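Notebook, February
2 min read

Stylus driver, round 5. Skomier still draws a straight line as a staircase if you start slow. Raised the report rate and logged 1,119 strokes, of which 959 kept their pressure all the way to the lift. The rest ended in a blob, like a pen left in a shirt pocket.

Swapped in the Hirus tablet – same blobs, so the tablet is off the hook and I owe it an apology. Next: cap raw pressure at 900 and see if the taper comes back.

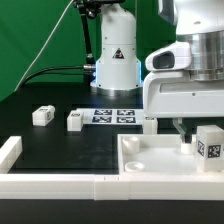
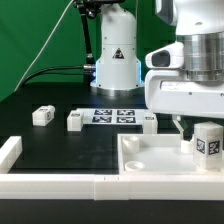 Santoro says to check the smoothing setting first, as it was left on high after the Kirkard demo.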